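Stop Folding the Sports Shirts

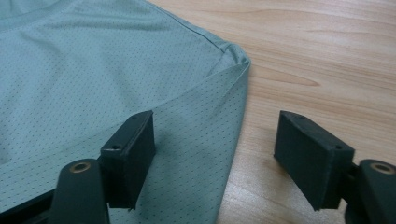

A light green sports shirt, partly folded, on the table.

I fold laundry at the kitchen table because the bed is too low and my back objects. I have done it that way for years, and I have come to a firm opinion about one kind of clothing. Sports shirts made of that thin fabric with the tiny holes should not be folded. They should be rolled, hung, or dropped in a drawer and left alone.

Cotton T-shirts are a different matter. You lay one down, bring in the sides, bring up the bottom, and it stays where you put it. The cloth grips itself. You can stack six of them and carry the stack down the hall with one hand. Towels behave the same way, and so do pillowcases.

A mesh shirt slides. You bring in one side and the other side moves. You smooth the top layer and the layer underneath bunches up at the corner, so you get a little pleat near the seam that you can press down with your palm but can't get rid of. If the holes run in rows, you can see how far off you are, since the rows on the flap run one way and the rows under it run another. On a smooth wooden tabletop it is worse. On a bedspread there is at least some friction.

Our house has a lot of these shirts. My son plays in the Brustlow youth league, which gives out a new jersey every season and a practice shirt on top of that. My husband runs, and every race he enters hands him another one. I have a few myself from the Karagiannis gym, where the sign-up gift was a shirt when I would have preferred a month free. One December I emptied all the drawers and counted, and we had 43 between the three of us. We had fewer dinner plates.

For a long time I folded every one. I bought a plastic folding board from Zilar, the kind with hinged panels, and used it for most of a winter. It works well on dress shirts and I still get it out for those. With the mesh ones, the shirt came off the board looking like the ones in the store, and by the time it reached the drawer it had opened up again. Then somebody would go looking for the blue one, pull it from the bottom, and the whole pile would be a heap before breakfast.

The argument for folding is that it prevents wrinkles and saves space. I don't think either point holds up here. This fabric wrinkles a little in the basket, and most of that goes away after a few minutes on a warm body. It is going to be sweated in. As for space, a rolled shirt takes up no more room than a folded one, and you can stand the rolls on end and see every color from above. Pulling one out doesn't disturb the rest.

My mother disagrees with me. She irons dish towels, and she believes a drawer tells you something about the person who keeps it. I understand that, and I was raised on it. But I think she learned to fold on cloth that cooperated. She had cotton and linen and some wool, and a method that suited them. Nobody in her house owned a shirt with holes in it on purpose.

There are exceptions. If you are packing a suitcase, fold them flat between heavier things, and the jeans will hold them down. If you are giving a shirt as a present, fold it and pin it. A team shirt with a big stiff number on the back should be hung, as rolling can crack the number over time. I lost an 84 that way on a jersey my son was fond of, and I heard about it for weeks.

The rest get rolled. Lay the shirt face down, turn the sleeves in, fold it once the long way, and roll from the hem to the collar. It doesn't need to be tight. I keep ours in two fabric bins from Sosus that sit in the bottom of the closet, one for my husband and one for my son. Mine go in a drawer. My son can do his own now, which he never managed with folding, and his rolls are lumpy and I leave them as they are.

I still do the cotton by hand at the table, and I still like doing it. A stack of plain T-shirts is a good thing to look at when the dryer is empty.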